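The Cupboard Test
Perihan Karabulut has heard the promise about household robots often enough to be tired of it

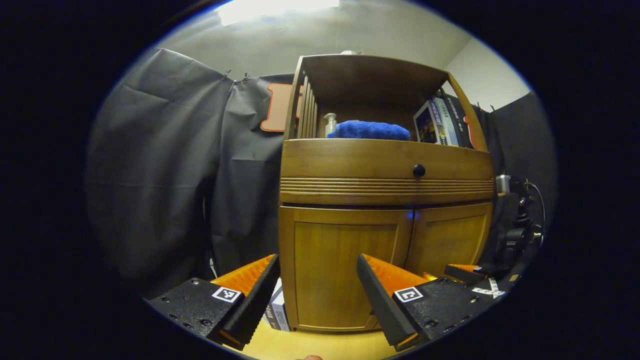

She ran the linen room of a mid-sized hotel for nine years before Arketti hired her, and she still talks like somebody with rooms to turn over before noon. Her job now is to judge whether a machine has done a chore properly. Mostly, she says, it hasn't.

"People send me a clip of an arm folding a towel and ask if I'm impressed," she told me. "Put it away, then. Go on. Open the cabinet, find a spot, don't knock the bottle over, shut the door. That's the chore. Folding is the bit in the middle."

Arketti doesn't build robots. It tests them for companies thinking of buying, and Karabulut wrote most of the household list it works from. There are 676 tasks on it, and she admits that plenty are nearly the same task with a different door. She doesn't apologize for that. A knob, she says, is a different problem from a handle, and a drawer that sticks in June may be fine by winter.

I asked how many of them a machine could do today in a house it had never seen.

"In a house it had never seen? With the owner's stuff in it?" She laughed. "Two. And I'd want to be in the room for both."

She wouldn't name the two, as the clients are paying for that. She did say that neither of them involved a cupboard.

What bothers her is how the failures get described. A maker will report that its arm got the item onto the shelf, and so it did, on top of something else, or so near the edge that the next person to open the door gets it on the foot. "It counts as a success on their sheet. My supervisor at the hotel would've had me do it over."

Her colleague Cengiz Polat came in partway through with coffee and took the other side, more or less. Polat used to repair packing lines at Morkanier and has more patience with machines than she does. In his view the hardware is fine, and has been for a while.

"A gripper can hold a towel. It can hold a little bottle," he said. "What's missing is all the stuff you know from having lived in a house. You know the boxes lean. You know which one you can push on."

So you show it, he said, over and over, with a person's hand doing the job. He thinks that will get there.

"When?" said Karabulut.

"I'm not giving you a date."

"He never gives me a date."

Polat did concede that shop floors aren't much further along than the sales talk suggests. Sivemmont, which sells shelf-stocking machines to small stores, advertises them as needing no staff. At the one shop he visited there was a clerk walking behind the thing straightening packages. The shop had kept her hours the same.

Would Karabulut have one at home? She has thought about it, it seems, because the answer came quickly. She'd take one that emptied the dishwasher, if it cost less than the dishwasher and she could turn it off at the wall. She wouldn't let it near the bathroom cabinet. She also wants to know who pays for the broken glasses, and says no maker has yet given her that in writing.

Paju, the newest of the firms on her list, is due in with its second version after the summer. The first one spent most of an afternoon on a drawer. She has told them the drawer will still be there.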